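Pre-run software checklist, two-arm suturing bench
Stack: Skenoden control, Mulora perception, Kelmendi planner
Checked by: Rok Hodžić
Date: February 8, 2026

1. Control

1.1 Watchdog stops both arms on loss of heartbeat. PASS
1.2 Joint limits match the wrist config file. PASS
Comment: the left and right files had been swapped in the repo. Fixed before this check.
1.3 Jaw command and jaw encoder agree at open and closed. PASS WITH COMMENT
Comment: right jaw reads 2 degrees wide at full close. Offset entered by hand. It needs to go into the calibration script.
1.4 Minimum distance between tool tips enforced. PASS

2. Perception

2.1 Thread tracker keeps separate IDs where strands cross an instrument.

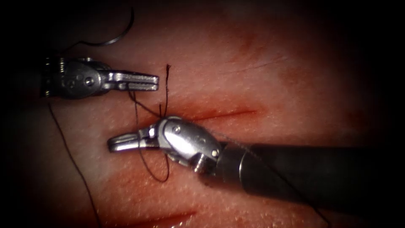
FAIL. Build 446 merges a loop around the jaws with any tail standing next to it, and the planner then gets one curve with a false branch. Ticket open. Until it is closed, wrap detection stays in advisory mode and the operator confirms each wrap.
2.2 Incision mask stable when an instrument covers one end. PASS
2.3 Highlights on metal wrists rejected as needle candidates. PASS WITH COMMENT
Comment: threshold raised to 69. Lower values gave false needles on the housings.

3. Planning

3.1 Planner refuses a pull if the thread model has a branch. PASS
3.2 Retreat path clears loose thread above the pad. NOT CHECKED
Comment: the collision model treats thread as empty space. Kelmendi has a flag for it, but turning it on pushes replanning past 5 seconds.
3.3 Knot state reset between throws. PASS
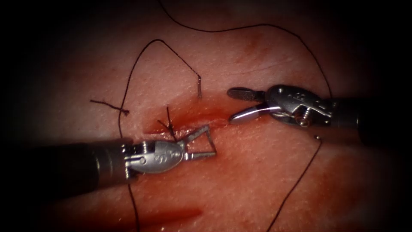

Item 3.3: tied knot on the incision, both instruments with jaws open.

4. Tooling

4.1 Log clocks for both arms and the video agree. PASS
4.2 Dondadard replay opens the log without dropped messages. PASS
4.3 Config hash written to the log header. FAIL
Comment: hash is written before the overrides load. Move the call.

Result: supervised runs only. Recheck 2.1, 3.2 and 4.3 on the next build.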